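Eglītis
@eglitis_letters
Nov 12, 2023

Some of you asked me how I make the hanging letters and how I keep the cloth behind them so dark. I will write it here in short pieces, because my English is better in short pieces. It is a long thread, so take a tea.

First, the cloth. I have tried paper, a painted board and a bed sheet which I dyed myself in July. The sheet came out brown. Now I use only black fabric, the heavy kind that theatres buy. Mine is from Flemell, from the end of a roll, and it was cheaper for this reason.

Ask for cloth without shine. Even with good cloth you will get a grey place in the middle when the lamp is straight in front. I move my lamp to the side and a little up, and then the grey is weaker. It does not go away fully and I have stopped fighting with it.

About ironing. I iron only once, on the back side, and after that I keep the cloth on a cardboard tube. If you fold it in a square you will have a cross in the middle of your wall for a week. Please do not ask how I know this.

Soft creases I leave. When the letters are bright, the eye goes to the letters.

Now the letters. I draw them on card, big, with serifs. Many people think that letters without serifs are easier to cut. For me it is the opposite. A plain I is only a stick, and every small mistake of the knife shows on a stick. With serifs it has feet and a head, and it looks like you wanted it so.

The hardest letter is M. The narrow space between the middle point and the leg is where the card tears. I cut this space first, when the card is still a full sheet and strong, and the outside line I cut last. With A and R it is the same rule: the holes first, the outside after.

Knife: a small one with blades that you can snap. I change the blade after every 6 letters. Before, I changed it when it felt bad, and this was always one letter too late.

Paint: Brevar, the matt one in the small pots. Two thin layers, not one thick. A thick layer bends the card and then your letter looks like a crisp.

I prefer to give each letter its own colour and to let the colour be a little stronger at the bottom. You do this with a nearly dry brush, from the foot up, and you stop before the middle. It is a small thing but from the other end of the room the letter looks heavier and more real.

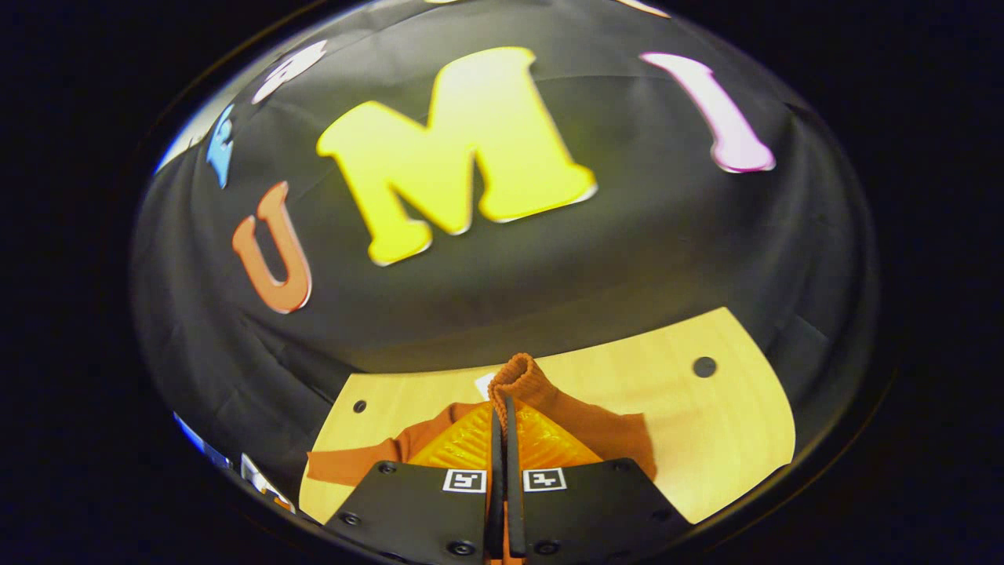 Eglītis
@eglitis_letters

Orange U, yellow M and an I between pink and lavender, with the black cloth behind. Look at the foot of the I, where the pink is deeper. It is the same idea with the colour at the bottom.

The yellow M is a good colour for the middle of a word. On black, yellow comes forward before all other colours, so I use it for the letter which I want people to read first. Orange is second. Pale pink is quiet, and next to yellow it needs a darker border or it looks washed.

I also like when letters do not stand straight. One leans left, one goes up on the right side, and the word gets a bit of movement. But be careful with the distance. If two letters lean to each other, people start to read them as one shape.

My way to check the distance: I go to the door, I close one eye and I read the word. If I can read it with one eye, it is good. My sister says it is not a method. It is a method.

Light colours like pale blue and whitish pink are nice for the smaller letters. They do not fight with the big word. I put them higher, and I let them lean more than the big ones.

How to hang. I will tell you what I do at home, and you can choose.

For a wall that stays up for one day: a small safety pin from behind, through a strip of cloth tape on the back of the letter. You can move it many times and the cloth does not suffer.

For a longer time: thin thread from a rail above. Use black thread. I know that clear fishing line sounds more clever, but it shines, and then you have 38 small shining lines on your black wall. I counted them, I was angry.

Never use glue on the cloth. Also never use the double tape from the supermarket. It leaves a pale square and the square stays for ever.

If you want a table in front, take one in a pale colour. A dark table together with a dark cloth makes one big hole in the room, and people put their cups in the wrong place.

Cleaning: black cloth collects everything. I use the Heline roller, the wide one with the paper you peel off. A wet hand also works when you are in a hurry. Do it before you hang the letters, not after. After is very slow work.

Storage: letters flat in a box, baking paper between them. Painted card likes to stick to painted card when the room is warm. I write the colour and the word on the lid, otherwise I open all the boxes.

To the person who asked about foam sheet in place of card: yes, you can. It cuts softer, but the edge is not so clean and the corners of the serifs become round. For letters high on the wall nobody will see the difference. For the big ones I stay with card.

To the person who asked if she can use a printed font: of course. Print it in parts, tape the parts together and draw around. I did this for my first words. Later I started to draw by hand and my S is still ugly, so I choose words without S when I can.

Next week I will try a full alphabet in smaller size. I still need a good green. If you know a matt green which does not look like a school door, please write me.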